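Bodside | Notebooks | Bench | Road | Parts | Search

Notebook, Abrehet Negash. October, comparing the two forward cameras and the controller, Eltholm road

Frame 541 from the Culer camera, the one I use for the lane marks today.

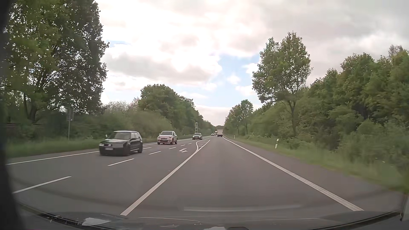 Lane marks

I took 200 frames from each camera and ran them through the same controller with the same settings. On the left side there is the continuous white line, then the painted island with the short hatch stripes and the turn arrow before it. The Culer output keeps the line up to the point of the island and then it follows the wrong curve in 4 frames. The Doležal output does it in two frames only, but it loses the dashes behind the black hatchback more early.

The reflection over the hood is disturbing me. In this frame there is a long light streak on the asphalt and the edge finder takes it as a mark. I have set the lower limit of the region higher, so we lose the nearest dash a little. Please do not change it back before I test the mask.

Vehicles

Black hatchback and small white car are found by both. The box truck ahead is found also, with a box too wide on the Doležal. The far vehicles I did not score.

Controller

Delay from camera to steering request is about 40 ms on both, so the choice does not depend on this. The arm for the lens cover is still slow to close, see my earlier page.

To do: mask for the hood, same road with the Doležal at the lower mount, ask at Bodside for the second cable.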